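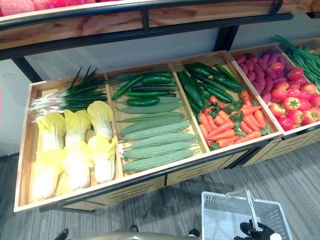

5 October 2020

Up early and did the vegetable side at Florness before anything else. It took me 65 minutes, which is slower than I wanted. Cabbage first, as it takes up the most room, then the green onions laid across the back of it. I put all the white ends facing the same way. Bitter melons side by side, small cucumbers behind. I have been doing them in that order since April and see no need to change.

The carrots are the ones that annoy me. The tops get caught on each other and you pull one out and four come with it. I gave up on rows and left them in a heap. The long cucumbers went behind them. After that the sweet potatoes, with the tomatoes in front, and a look along the fruit on the top tier.
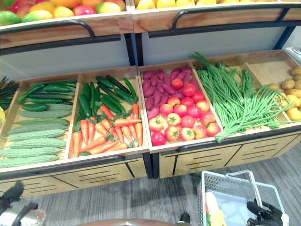

Carrots and tomatoes in the lower crates, fruit up top.

I like the purple next to the red better than I thought I would. At Gastow we kept the sweet potatoes down with the ordinary ones and they looked like dirt. I might try the tomatoes beside the cabbage next time, to break up all that green.

Coffee at 10. Ate half a roll standing up and saved the other half for later.

Then the beans. I don't know a good way to do beans. Tied in bunches they still slide forward, and if I push them back they slide forward again. I let them hang over the front and left it at that.

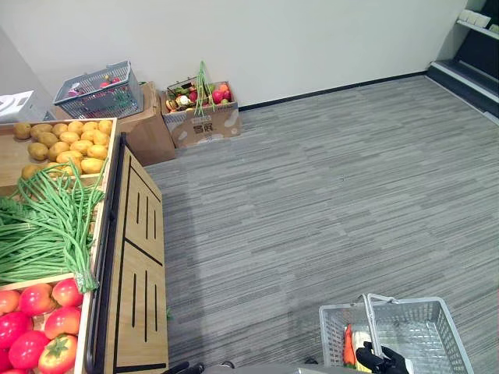 Yellow potatoes were easy, just pile them up and stop before they roll off. I still need to go through the mixed box and sort the green onions and tomatoes out of it, and do the basket too. That can wait until tomorrow. My back was sore by then and I wanted to get the 2 o'clock bus to Valtitz.

Missed it. Waited 30 minutes for the next one and read the Cirillo catalog, mostly shelf liners and price card holders. The card holders are too expensive. Marked the page anyway.

Rice and an egg for supper. Washed the apron and hung it over the bath. Need to buy string and a new marker pen.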